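Vinyl-coated tablecloth will not lie flat after storage, and how to calculate the overhang

Posted in Home > Linens and Table Coverings
9 August 2019
Viewed 288 times

I have two coated tablecloths from Skindico, both bought in March. They were shipped folded to the size of a magazine, and I left them folded in a drawer until last month. The creases run in a grid and stand up enough that a glass set on one of them tilts. I have tried leaving the cloth on the table for 20 days with books on it. The creases are lower now but still visible. The care leaflet gives a wash temperature and says nothing else.

Second problem. The table is square, 34 inches on a side. The cloth is 54 by 54. I would like to know if that is the correct size for everyday use, because the corners hang much lower than the sides and catch on the chair arms.

Iron settings, if anyone has them, would be appreciated. I do not own a steamer.

m_stankevičius

Minoru Higuchi
Member, 3128 posts

Take the two problems separately.

Creases. The cloth is a fabric backing with a plastic layer bonded to the face. The backing will take an iron. The face will not – it softens well below the cotton setting and will stick to the soleplate. Work from the back only:

Lay a dry bath towel on a flat surface and put the cloth on it face down.
Cover the back with a thin cotton dish towel.
Set the iron to its lowest setting, steam off.
Press for three or four seconds, lift, move on. Do not slide the iron.
Turn the cloth over while it is still warm and smooth it by hand toward the edges.
Leave it flat until it is fully cool.

Test a corner first. If the face turns shiny or the print looks blurred, stop. Some cheaper cloths have a foam backing in place of fabric, and those should not be ironed at all. For foam, hang the cloth over a shower rod in a warm bathroom for an hour, then lay it out flat.
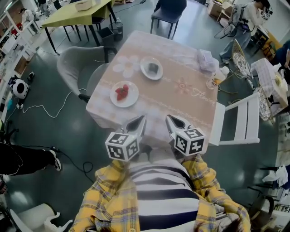

Overhang. Subtract the table side from the cloth side and divide by two. In your case that is 54 minus 34, divided by two, or 10 inches. Six to eight inches is usual for a table people eat at every day, and ten to twelve for a more formal setting. Yours is at the low end of formal, so it is not wrong, only longer than you need.

The corners are a matter of geometry. On a square cloth the corner point lies farther from the table corner than the edge does from the table side, by a factor of 1.414. With a 10 inch drop the point hangs a little over 14 inches down. A 48 inch cloth would give you a 7 inch drop and points just under 10 inches down.

If you want to keep the cloth, trim it. Coated fabric does not fray much, and a rotary cutter with a steel ruler leaves a clean edge. Take three inches off each side. If there is a printed border you will lose part of it, so measure the border before cutting.

For storage, roll the cloth face out on a cardboard tube. The Bonix tubes sold for posters are long enough if you fold the cloth once lengthwise first.

muscombe_attic

hair dryer. works fine, takes 5 min. keep it moving or it goes wavy

tabletop3794

I disagree with the advice to trim. Rounding the corners fixes the chair problem and leaves the rest of the border alone. Put a dinner plate on each corner so that it touches both edges, trace around it, and cut with sharp scissors. The bigger the plate, the more of the point comes off.

Agree on the low iron. I would also check the leaflet again, as some of them put the ironing symbol on the other side, next to the barcode.

m_stankevičius

Ironed the first one from the back with a dish towel over it. The long creases are gone and two short ones near the center remain. The symbol was on the other side of the leaflet: one dot. I will round the corners on the second cloth and leave the first at full size.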